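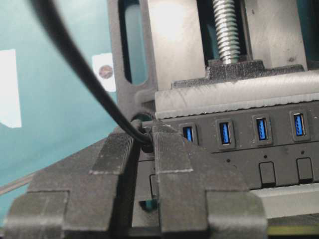
Friday, October 9, 2020

Ballot came in the mail today, two weeks after Hjørdis got hers. I filled it out at the kitchen table after lunch and left one line blank, the water district seat. Neither name meant anything to me. I'll look them up tonight.

Drove to the county building to hand it in early and ended up bringing it home again because of that blank line. Parked for nothing. The line for the counter was 22 people long and went out the side door. A man in front of me said his precinct has 2,739 voters and one polling place this year, down from two in March. He wanted to know who decided that. So do I.

Hjørdis called at six. She starts poll worker training next week, 18 of them in the class, all on video. She is nervous about the check-in tablets – she never liked the old paper books either. We did not talk about the debates.

Ekström sign is gone from the corner lot again. Wind, maybe. Need stamps and milk.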